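Clearing a jaw closure fault on the hand-held gripper

Issued by the Gurnodville Automation Workshop, December 1, 2020

This procedure applies when the gripper stops before the jaws have closed and the controller shows code 112. The fault was first reported in October by Cheuk-hei Fu. Staff must not force the fingers together by hand.

1. Release the trigger and switch off the supply.
2. Set the gripper down and wait 80 seconds.
3. Check both finger mounts for looseness. Tighten if required.
4. Restore the supply and open the jaws fully. 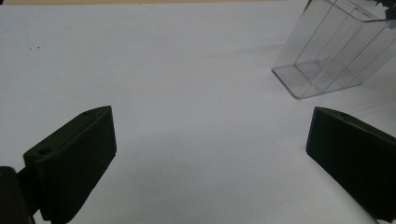 Code 112 must be cleared from the controller before any closing test. Hold the gripper over a plain white surface, with nothing between the fingers, and compare the two tips. Keep any clear plastic container out of the gap until the test is complete. Close the jaws slowly, three times.

If the code returns, withdraw the gripper from use and inform Pilar Iturra on extension 859.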